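Jarnetti peel-and-stick wallpaper, two years on

I papered one wall of the back room with Jarnetti's terrazzo print and was told by everyone that it would be on the floor by March.

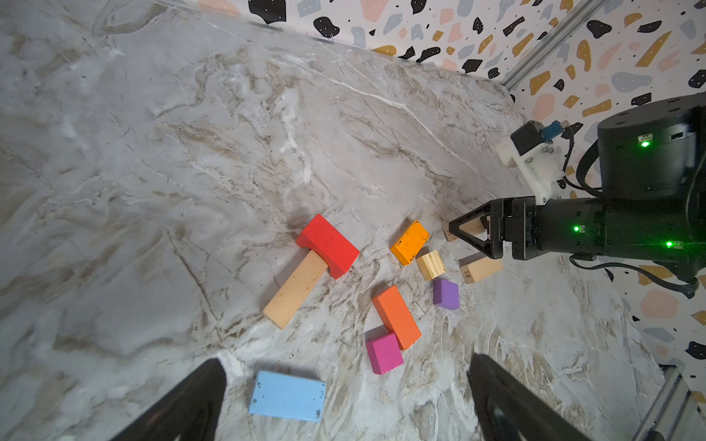 Nhàn Trương gave hers until the first hot weekend, and said the corners went first, then the seams, then her patience. She has since gone back to paint and is rather smug about it.

Mine is still up, mostly. The rolls cost 19 pounds each and I needed more than the calculator on the Jarnetti site suggested, as the calculator seems to think nobody ever cuts a piece too short. The backing comes away cleanly if you go slowly. I did not go slowly, and one length stuck to itself with a devotion I have rarely seen in a marriage. It went in the bin.

Matching the blobs across a join is easier than it sounds. A busy pattern forgives a great deal, and visitors have to be shown where I went wrong – I have stopped showing them. Plain colours would be another matter. Tomás Sheehan put up the sage green and you can find every seam from the street.

Cleaning is a damp cloth and no more. Biro comes off, curry doesn't. The bottom edge has lifted behind the radiator, where I pressed it back with the glue from Drekerska, 78 pence a tube and worth all of it.

The plastic smoother in the box is useless. Use a bank card, preferably one you don't need.

Would I buy it again? For a rented room, yes. For a bathroom, no, whatever the leaflet says about steam. Four stars, and I'd have given the fifth for a better calculator.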